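The Cabinet Shift

Javiera Cisternas had opened the cabinet 152 times when Danang came to tell her she was doing it too well.

"Too well," she said.

"You never miss the door. The arm is going to miss the door. It needs to see somebody miss and go back."

She had been at Gandus since March. Before that she had cleaned rooms at a hotel by the lake, and the work was not so different. You held the gripper by its handle, squeezed, pulled one door, let go, pulled the other. Then you closed both and began again. The quota was 500 before the end of the month, and Mieczysław Tomaszewski kept the tally on a sheet by the light switch.

She went back in and knelt on the floor. 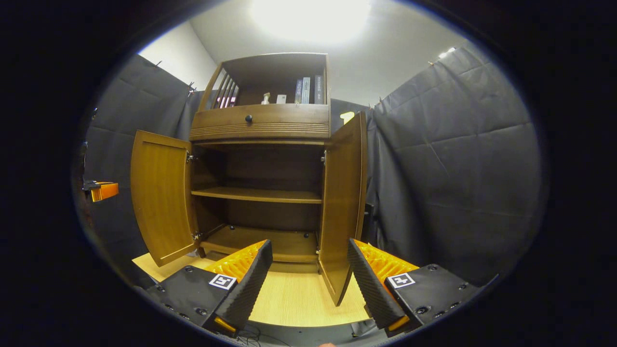
Both doors open, drawer still to do.

The next one she missed on purpose. It felt like lying. She brought the fingers in wide of the door, closed them on air, waited, and came back. Danang watched the recording on his laptop and shook his head.

"You knew," he said. "You slowed down before you got there."

So she tried looking away. She looked at the books on the top shelf and thought about her mother's kitchen, where one cupboard had never shut right, and you had to lift the door a little with your knee. Her hand went out without her. The fingers bumped the wood, slid, and bumped it again. She lifted slightly and pulled.

"That one," Danang said. "What was that, with the lift?"

"Nothing. A habit."

He saved it as number 154 and went to get lunch.

In the fall they let her watch the arm. It was bolted to a table at the other end of the building, in front of a cabinet she had never touched. It reached out, missed, and stopped for a second. Then it came back, raised the door a little, though this door hung perfectly straight – and pulled.

Ghizlane Abdel Hamid, who ran the tests, frowned and wrote something down.

"Why does it do that?" she asked.

Javiera said she would have to think about it.

16 comments
805 shares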